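Second Life: What We Learned From Mending and Reselling Denim
Final report, Textiles and Reuse, submitted Oct 24, 2020
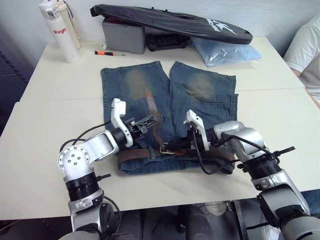

Our group set out in May to find out whether worn-out jeans could be made sellable by students who had never sewn anything more ambitious than a button. We asked for donations at the Kindness thrift counter and got 200 pieces, a good share of which should have been retired during an earlier administration. Shorts were the trickiest group. A typical candidate has faded patches on each leg, ragged hems and, in the case of the blue pair on the white table, a rusty orange-brown streak near the inner seam that we argued over for most of an afternoon. One side called it a stain. The other side called it character and wanted to charge extra.

Sorting

We used three piles: sell, mend, rags. The mend pile grew at an alarming rate, mostly on account of optimism. Ragged hems stayed ragged if the threads held. Anything with a torn pocket got a patch from the Granum fabric bin, which offers every color except the one you need.

Belts

Some donations arrived with a belt still in the loops. At first we pulled these out and sold them separately. Then we noticed that shorts with a dark brown leather belt and a plain metal buckle looked like an outfit, while the same shorts without it looked like laundry. We left the belts in and raised the price by 6 dollars. Shoppers did not seem to mind.

Laying out

Flat on a table, legs open, waistband toward the person checking. This showed us the fading and the seams at once, and it kept us from missing holes, which we had done often enough on hangers to be embarrassed by it.

Results

The stall outside the Baketti cafe took in 499 dollars. Thread, needles and table rental came to 200, so we made a profit, provided our hours are worth nothing. We have agreed that they are.

Next time we would write down what we decide about stains before opening the first bag. The orange-brown question remains unsettled.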